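Bench notebook: Dronach phone, first days on the new system build

September 24, 2026
4 min read · 5 comments · 2 shares

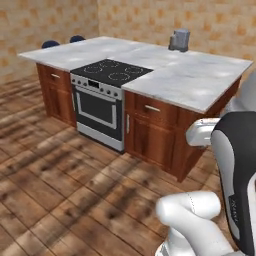 OK so the Dronach finally took the update overnight, after sitting at "preparing" for most of yesterday evening. I'd more or less given up and gone to bed with it on the charger, and when I picked it up this morning there was the new lock screen with the giant clock. I do not love the giant clock. You can shrink it, but the setting is under Wallpaper and not under Lock Screen, so write that down somewhere, because I'm going to get asked.

First impressions before I forget them. The notification shade is much nicer! The toggles are bigger and you can finally drag them around without going into a separate edit page. Brightness slider moved to the bottom, and my thumb keeps going to the top for it. I'm guessing that wears off.

Battery is where I'm grumpy. I unplugged at a full charge, did my normal morning (mail, podcasts over bluetooth, a bit of map stuff) and was down to 50 percent by lunch. The old build would not have done that. Could be the usual re-indexing after a big update, so I'm not calling it a bug yet. I cleared the system cache from recovery and will run the same routine tomorrow with the same podcast app. If it's still bad on day two I'll pull a proper log.

Things that broke:

The Wemport launcher loses its folder names after a reboot. The folders are there, the icons are in them, they're just blank underneath. Renaming them works until the next reboot. I did it twice to be sure and then got annoyed and went back to the stock launcher.

Piras keyboard lags when you switch languages. It used to be instant and now there's a pause long enough that I start typing and lose the first couple of letters. Turning off the haptics helped a little (or I imagined it). Try again with a clean install of the keyboard, I still have all the old learned words in there and it's a big file.

Bluetooth to the car dropped once. Once only, so who knows.

Things I expected to break and didn't: the banking app, the bus pass, and our ancient file sync tool, which complains about everything. It asked for its permissions again and then just got on with it. Very pleased about that one.

Permissions are the part I want to spend more time on. The new dashboard shows which apps used the mic or location in the past day, and there's a little dot in the corner when something is using them right now. The weather widget is checking location way more than I thought. I set it to approximate and the forecast is exactly as wrong as before, so it can stay on approximate.

Now the Astley tablet. Still on the old build, still says "your software is up to date," which is just cheeky. The rollout page says tablets start in December, and it can take up to 5 weeks to reach everybody after that. I could sideload it, but the last time I sideloaded on the Astley I spent a whole evening getting the stylus to pair again, and I'm not in the mood. If anyone else on the bench wants to have a go, the backup is on the shared drive and the cable that works is the short gray one. The long one charges but won't do data.

Animations feel slower to me. I set the scale to half in developer options and it's like a different phone. Leaving it there. Remember to put it back to normal before doing any of the app launch timings, I forgot last time and had to throw out the whole set.

Still to do: second battery run, keyboard reinstall, report the folder name thing to Wemport with a screen recording. Also check whether the alarm survives a restart before unlock, I slept through one on the last big update and would like not to repeat that.

Comments (5)

tinlid: Same folder thing here with Wemport. Mine came back after I turned off the icon pack, might be worth a try?

bench2: I'll take the Astley. Where on the shared drive?

(author): Under tablets, then backups, the newest one. And take the short cable!!

marrowfat: Battery settled down for me after 2 days, give it a chance

tinlid: the clock is so ugly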